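5. Preparing the Table Scene for an Open Day

This section explains how to set up and run the pick-and-place demonstration for visitors. It is written for the person who stands beside the screen and talks, and for the second person who controls the simulator. Please read section 4 (Installing Plitik) before you begin. The steps were tested at the Panilcombe open day in January and corrected after it.

5.1 What you need

- One computer with Plitik installed and the license active
- One large screen or projector, placed so that visitors in the back row can see the lower half
- The scene file "Household table" from the demo folder
- 2 operators. One person alone can run the demonstration, but then questions from visitors must wait.

Note: The simulator does not need the internet during the demonstration. At Clindolcombe the guest network stopped in the middle of the morning and the visitors did not notice it.

5.2 Loading the scene

1. Start Plitik and wait until the status line says Ready.
2. Choose File, then Open scene, and select "Household table".
3. Wait for the shadows to appear. On older computers the room is drawn first without them.
4. Open the View menu and choose Visitor view. The side panels close.
5. Press Home on the keyboard. The arm returns to its start position under the ceiling mount.

Caution: Do not press Home while the gripper holds an object. The arm takes the shortest way back and it can push over the tall bottle. If this happens, use Reset scene (step 5.4.6).

5.3 Checking the objects

Before the doors open, compare the scene with the list in the demo folder. The mugs, the red plate, the orange bowl and the banana must all stand or lie on the perforated platform. Both crates belong on the right side, the black one closer to the viewer than the yellow one. The drawer cabinet stays on the left and must not be moved, even if a visitor asks for more space.

If an object is missing, do not add it by hand from the library. Load the scene again. Objects that are added by hand receive a different weight, and the gripper may close too hard or too softly on them.

5.4 Running the demonstration

1. Tell the visitors which object the arm will pick. We recommend the teal mug for the first round. Children see it well and the handle makes it easy to talk about gripping.
2. Choose Task, then Pick, and click the mug.
3. Wait until the arm is above the mug and the gripper points straight down. Say something here about how the position is calculated, but keep it short.
4. When the mug is lifted, press the space bar to pause. 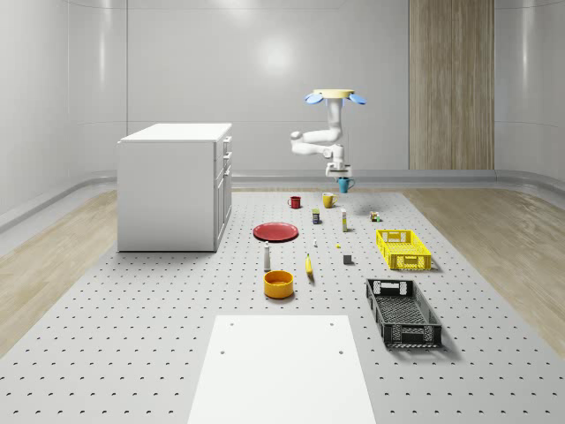
5. Take questions during the pause, then press the space bar again. The arm continues to the place that was selected in the task list. If no place was selected, it puts the mug back where it came from.
6. After each round choose Scene, then Reset scene. All objects return to their first positions.

Note: The pause does not time out. However, after 510 seconds without any key the screen saver of the computer can start, so please switch it off before the visit.

Note: Visitors often ask to see the banana picked. This is possible, but set Gripper force to Low first. Set it back to Normal before you return to the mugs.

5.5 Letting visitors try

Visitors may choose the object themselves with the mouse. Give each group 2 rounds and reset the scene between them. With longer turns the queue becomes too long, as we learned in Panilcombe.

Caution: Lock the Settings menu before you give the mouse to a visitor (Settings, Lock, then your password). One visitor changed the gravity value and the next group saw all the objects slide.

The speed slider stays available when the menu is locked. Speeds above 200 percent look impressive, but the movement is hard to follow from the back row. Return the slider to 100 for each new group.

5.6 After the visit

1. Reset the scene and close it without saving.
2. Unlock the Settings menu.
3. Copy the log file to the shared folder and write the name of the open day in the file name.
4. Send any errors to Magdolna Lakatos at Kovács, with the log file attached. Please write which object was selected and whether the arm was paused.

Section last changed: 2019-04-23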